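Chapter 4
Soft Furnishings in the Sitting Room

What you will learn in this chapter

After reading this chapter you should be able to name the main parts of an upholstered chair, explain why loose cushions and fixed cushions need different care, and put a seating corner in order in the correct sequence. You will also prepare your own care sheet, which we will use again in Chapter 7 when we speak about stains.

4.1 Why we begin with the chair

In the first three chapters we worked with hard surfaces: floors, tables, shelves. A hard surface is simple in one sense. The dust lies on top and the cloth takes it away. With textiles the dust goes inside. A chair can look clean from the door and still give a small grey cloud when you strike the seat with your hand.

Many learners like to start with the curtains, which are large and make a big difference to the room. In this book we start with the chair. It is the piece that the guests touch most, and almost every word you need for the other soft things can be learned from it: cover, seam, pile, filling, piping, skirt.

During the preparation of this book we visited the training flat of the Grajales housekeeping course, where the learners practise on ordinary furniture and not on special models. We also received 2,533 answers to a written questionnaire about the care of sitting rooms, collected under the Wudosura project. The most common difficulty in the answers was the same one that the Grajales learners told us: they did not know where to put the cushions while they cleaned the chair.

4.2 The tub chair and its loose pillows

A tub chair is a low armchair in which the back and the arms make one continuous curve around the person who sits. Some tub chairs stand on short legs. Others have a skirt, that is, a band of the same fabric which goes down to the floor and closes the base. The back may be smooth or it may be channelled. In a channelled back the padding is divided by vertical lines of stitching, so that it looks like the inside of a shell.
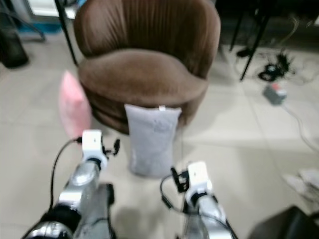 Velvet is often chosen for this type of chair, and it asks for some patience. Its surface is made of short standing threads, which we call the pile. When the pile is pressed in one direction the colour seems lighter, and in the other direction it seems darker. A brown velvet back can therefore show marks which are not dirt at all. Before you reach for any product, pass a soft dry brush over the mark in the direction of the pile. If it disappears, your work there is finished.

The channels need more attention than the flat parts. Crumbs and hair go down along the stitching and stay at the bottom, where the back meets the seat. Use the narrow nozzle of the vacuum cleaner and work from the top to the bottom, one channel after another. Do not press the nozzle into the fabric.

A skirted chair on a tiled floor has one more weak point. The lower edge of the skirt takes up the dust of the floor, and also the water when somebody mops too near. Keep the wet mop at a distance and clean the last strip of tiles with a cloth which is only damp.

Loose pillows do not belong to the chair in the same way as the seat cushion. They can be changed with the season, and they may have a quite different colour and fabric, for example a pale grey or a pink pillow with a dark chair. Look for the small tag in the seam before you wash one. If the tag is missing or can no longer be read, treat the pillow as delicate.

4.3 The order of work

1. Take the loose pillows off the chair and put them on a clean surface.
2. Brush the back, then the inner sides, then the seat.
3. Vacuum the channels and the line behind the seat cushion.
4. Brush the skirt.
5. Clean the floor around the chair and let it dry.
6. Shake the pillows, press the corners into shape and put them back.

In the Oter method, which some of you may know from other courses, step 5 comes first. Both orders are used in practice. We prefer ours, as the brushing always lets some dust fall.

Words to remember

Pile: the short threads which stand up from the ground of a fabric.
Channel: a padded strip between two lines of stitching.
Skirt: the fabric that covers the base of a chair down to the floor.
Filling: the soft material inside a cushion or a pillow.

Task for pairs

Work in groups of 2. Choose one upholstered chair at home or in your school and write a care sheet for it on one page. Give the fabric, the type of back, the type of base and the loose pieces. The blank sheet from Zomevgate at the end of the book may be copied for this purpose. Keep your sheet in your folder until Chapter 7.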